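4.2 Auswertung in der Simulation wiederholen

Dieser Abschnitt gilt für die Greifstudie mit der Simulationsumgebung Lurkaven. Die von Peng gemeldete Erfolgsquote stammt aus 536 Durchläufen, davon wurden 19 verworfen. Warum, steht nicht im Protokoll. Wer die Zahl übernehmen will, sollte sie vorher selbst nachrechnen.

1. Szene laden und den Zufallsstartwert notieren. Ohne Startwert ist der Lauf für den Vergleich wertlos.

2. Kontaktparameter auf die Grundeinstellung zurücksetzen. Die mitgelieferte Datei enthält einen erhöhten Reibwert, den D. Strickland im Februar für Vorversuche eingetragen hatte.

3. Durchlauf starten und anhalten, sobald der Greifer einen Zylinder aus der Reihe angehoben hat.

Die grauen Zylinder liegen dicht an dicht in der grünen Schiene, der gegriffene steht aufrecht zwischen den Fingern. An dieser Stelle zählt das Auswerteskript den Versuch bereits als Erfolg, was wir für zu großzügig halten.
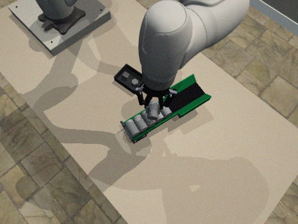
4. Erfolgskriterium ändern: Als gelungen gilt ein Versuch erst, wenn der Zylinder abgelegt ist und die Finger wieder geöffnet sind.

5. Auswertung 3-mal mit verschiedenen Startwerten wiederholen. Alle Ergebnisse angeben, auch die schlechten.

Hinweis: Schwankt die Quote zwischen den Wiederholungen stark, keinen Mittelwert berichten. Einzelwerte an A. Olteanu schicken.

Vorsicht: Die Werte sagen nichts über den Aufbau in Stistberg aus. Ein Vergleich mit echter Hardware liegt bisher nicht vor.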